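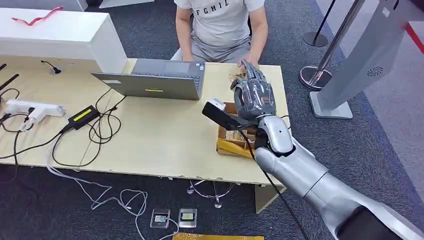 Figure 2. Shared table with open laptop, power strip and coiled cables; small open cardboard box with yellow packing.

4.2 Cables and the part of the table left over

Cabling took up more room than we had planned for in the coding scheme. Laptops are easy, one footprint, one code. Leads are not. In Figure 2 the white power strip is near one end with a plug adapter in it, the black power brick next to it, then several loops of black cable between the brick and the laptop. We coded the loops as a single patch, outer edge to outer edge, gaps included. Hartono argued for leaving the gaps out. Tried it on 200 sketches, coders disagreed too often, dropped.

Packaging was the second problem. Open boxes with the flaps partly folded (same figure, yellow lining, some light-coloured items inside) were coded as storage if anything was in them and as waste if empty. Probably too blunt. A box can sit for weeks with one forgotten lead in it and still count as storage under our rule. Petek's diary notes from the Vuka rooms have several of these.

Across the 168 tables we logged 1140 items, small loose things included, e.g. the brown object near the sitter's hand in Figure 2, which stayed under "other, small". Chargers and extension leads were the items most often still there at the next visit, laptops the least. People take the laptop and leave the brick.

Wear was noted seperately. The table in Figure 2 is pale, with a scuffed and chipped front edge, scored 2 on the edge scale. Edge wear and cable spread did not go together in any way we could find. Đồng checked the November visits again by hand and got the same. Scores for the Jurnora site are missing the back edges, the tables there being pushed up to the wall, so those are left out of the comparision in 4.3.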